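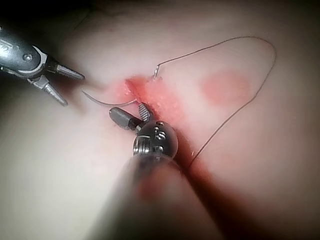
Suturing bench, Sunday, 14:20

Back on the diagonal cut with the curved needle and the fine dark thread. The Plellham notes say to lay the needle down beside the wound and pick it up afresh before each bite. I'm not convinced. Every pick-up is another chance to grab it too near the tip, and on a pale, smooth surface the arc likes to roll.

Target for the set is 13 bites, 3 mm from the edge. I'd sooner see three decent ones. The Vundix sheet gives 289 seconds as a good time for a full closure, with no word on how the edges looked afterwards - so what is it a good time for?

Thread: cut to 500 mm as per the sheet. Seems long to me. More to pull through, more to snag on the jaws. Try shorter next time and write down the length, which the last entry didn't.

Not sold on the serrated jaw for holding the wound edge either. Ridges grip well, but do they mark the tissue? Check under the lens before anyone orders more.

To do:
- pick-up with and without laying down, same needle
- ask Pornlow where the 3 mm comes from
- light is strong in the middle and poor in the corners, move the lamp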